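Hello again, and sorry for the gap since the last one. I had every intention of getting a November newsletter out and then the boiler went, and then I had the cold that everybody on our road has had, and then it was the street fair and you all know how that goes. Anyway, December 3, 2024 and I'm at the kitchen table with a mince pie (my first, I held out as long as I could) and I want to talk about letters.

I've been writing proper ones again. Paper, pen, stamp, the lot. It started with my aunt in Wurnelell, who doesn't do email and can't hear me on the phone any more. For years I'd been ringing her up and bellowing about the weather, and she'd bellow back about something else entirely, and we'd both put the phone down exhausted. So in the spring I wrote to her instead. Two sides, nothing special, mostly about the garden and a row I'd had over a parking space. She wrote back eight pages! Eight! Stories about my mum I'd never heard, including one with a stolen bicycle that I can't repeat in a family newsletter.

Well, that was me hooked. I now write to 14 people, some of them every month and some whenever I remember, and a few of you reading this are on the list and know to your cost how bad my handwriting is.

## What I've learnt so far

The hardest bit is starting. I used to sit down and think, right, a LETTER, and go all stiff, as if I was writing to the bank. "I hope this finds you well." It never sounded like me. Now I start wherever I happen to be. The cat's been sick on the stairs, next door are having their roof done, I've just burnt the rice. People seem to like that much more, and it gets the pen moving.

I've stopped answering letters point by point too. My friend Renata Nowakowski told me off for it. She said getting one of mine was like having a form returned. She was right, I'd been going down her letter with my finger, replying to each paragraph in order. These days I read the letter twice when it comes, put it away in the dresser, and then write back a few days later with whatever has stuck in my head. If she asked me something important I'll have remembered it. If I've forgotten she'll ask again, and not very politely.

Pens: I've tried lots and I'm not fussy. I like a cheap rollerball. I was given a very smart fountain pen for my birthday and I do use it, but only for the address on the front, where it looks impressive and I can't smudge too much. I'm left-handed, so wet ink and I have never got along. If any other lefties have cracked this please write in and tell me, I'd be so grateful.

Paper matters more than I thought it would. I began with a pad from the supermarket and everything showed through from the other side, so my poor aunt was reading two letters at once. Then Nosipho Lekota (lots of you met her at the summer picnic, she brought the enormous trifle) gave me half a box of Ellier cream laid that she'd had in a drawer since her office closed. It's lovely stuff. I've been eking it out and I'm down to the last few sheets, so I keep it for condolence letters and for people who've just had babies, and everyone else gets plain white.

Those condolence letters are the ones I used to put off. I'd worry so much about saying the wrong thing that I'd end up saying nothing, and then it would be too late and I'd be hiding behind the cereal in the shop. I wrote two this autumn. Both times I put down one thing I remembered about the person, something small, and that I was sorry, and left it there. One of the families rang me to say thank you and we had a good long natter about him and his terrible singing.

## Getting it wrong

Spelling mistakes I leave in, with a line through if I've spotted them. Blots I draw round. My aunt says she likes the blots. But there are days when the whole page has to go, when I've been cross about something and it's come out as one long moan, or I've told the same story I told last time. I've got better at chucking those. I used to copy out the good half on to a fresh sheet and it always came out sounding flat, so now I bin it and have a cup of tea and go back to it after supper.

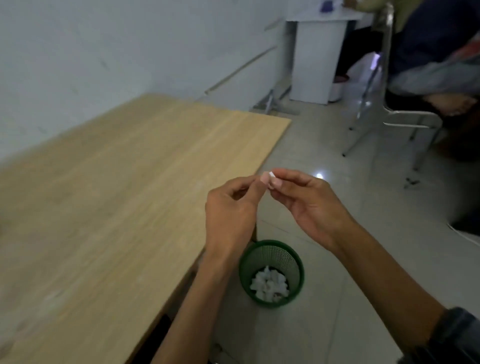

## Christmas cards, since it's that time

I know some of you have given up on cards and I do understand, the price of a stamp makes my eyes water. My plan this year is fewer cards with more in them. I've gone through the old address book (the red one, with the elastic band) and picked out the people I'd really like to hear from, and each of them is getting a card with a proper note tucked inside. Everyone else I see most weeks anyway and will get a hug and probably a slice of something.

I'm doing a couple a night with the radio on. If you leave them all to one Sunday-ish afternoon you'll be writing "must catch up in the New Year!" by the fifth one, and we've all been sending each other that since about 1996.

Nosipho wants to know if anyone would like to be paired up with a pen friend from among us lot. She'll do the matching, and she says you can be as near or as far away as you like. I think it's a brilliant idea. Drop her a note if you fancy it, or tell me and I'll pass it on.

Also, whoever left a pair of tartan gloves here after the quiz, they're on the hall radiator and the cat has been sleeping on them, so do come soon.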